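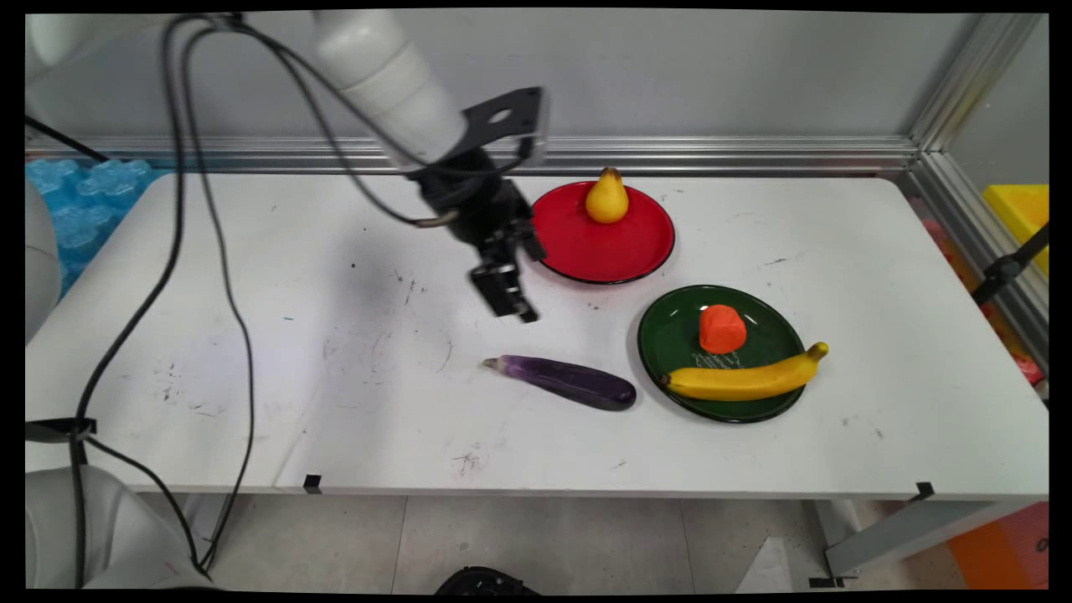 Pear on red, banana on green, eggplant on the table

To: Neris Still Life list
Date: 2020-05-06
Subject: Re: yellow on red, yellow on green

> I keep coming back to the plates. The Fukuda exercise says to put a
> yellow thing on a red ground and another yellow thing on a green
> ground and you will see two different yellows. I set it up in April
> and I swear the one on green went warm and the one on red went
> almost lemon. I'd like to make it the shared setup for the next
> round. Everybody works from the same picture, same plates, and we
> compare swatches at the end. I think it would finally settle the
> argument over whether local color is worth bothering with. Also the
> eggplant should stay off the plates so there's a dark to measure
> against. Objections?

Yes, a few. I'm not against doing the round. I just don't think it can settle what you want it to settle.

Start with the two yellows. A pear and a banana are different shapes, and they were probably never the same yellow to begin with. The pear is set back on the red plate, and the banana curves over the lower part of the green one with its stem end out past the rim, so even the amount of plate color behind each of them is different. If my swatch for the banana comes out warmer than my swatch for the pear, what have I learned? Maybe the green did it. Maybe the banana is simply a warmer yellow. For a fair try you'd want the same pear on both plates, one after the other, in the same light, and I'd want the green plate to be a good deal closer to the red in value. It's a dark green. Half of what people call a color effect in these exercises looks to me like plain old light against dark.

Then there are the rims. Both plates have black around the edge, and I don't think that should be waved off. A black line around a color does plenty to it. I did a page of little squares years ago, same red in each, with and without an outline, and I could talk myself into seeing nearly anything. The Fukuda pages don't mention rims at all, as far as I can find, and I've been through the color section 2 times now. If somebody has a later printing that does, please send me the paragraph.

I do like the orange piece on the green plate. I can't decide what it's meant to be – a pepper, possibly, or just a block with its corners softened – and I'd enjoy drawing it for that reason. But put it beside the banana and your green plate has a neighbor problem the red plate doesn't have. The pear gets red all to itself. The banana has green under it and orange next to it. That's two things changed at once, and I could see a whole evening of replies going by before anyone brought it up.

On the eggplant we half agree. It's the best object in the setup. Long glossy dark purple, pale at the stem end, lying on a slant on the white table: I'd draw it alone and be happy. As a dark to measure against, though, it's awkward. A shiny thing gives you highlights, and which dark are you measuring against? Squint all you like, you'll have people picking the highlight side and people picking the shadow side. Use the black of a rim if you need a dark. At least we'd all be looking at the same one.

The tabletop, on the other hand, I'd keep exactly as it is and ask people to draw it honestly. It's white with dark scuffs and specks and streaks, more of them toward the left half and the front edge, and I guarantee that most of us will leave it as blank paper and call it finished. Then we'll compare yellows to two decimal places. There is a faint white marking on the green plate too, just under the orange piece. Put it in or leave it out, but decide.

Materials, briefly. Somebody suggested that everyone use Sisus pencils so the swatches match. My tin has been open for years and yours may be new, so I doubt they match anyway. I'm more worried about paper. I work on Silorov 118, the cream one, and every yellow I own goes a bit buttery on it. If we're comparing yellows across the list, agree on white paper first and argue over pencils afterward.

What I'd go along with: a small drawing, around 19 centimeters on the long side, whole setup, any medium. Put your yellows in a strip along the bottom, pear first, banana second, and write down what you think you see before reading anyone else's post. That last bit matters more to me than the rest of it. By the time the third person has said "lemon," everybody sees lemon, me included.

If the strips still split the way you say, I'll buy a red plate and shut up about local color until the fall. I'm not expecting to need the plate.

--
Neris Still Life list
To leave the list, send a blank message with "leave" in the subject line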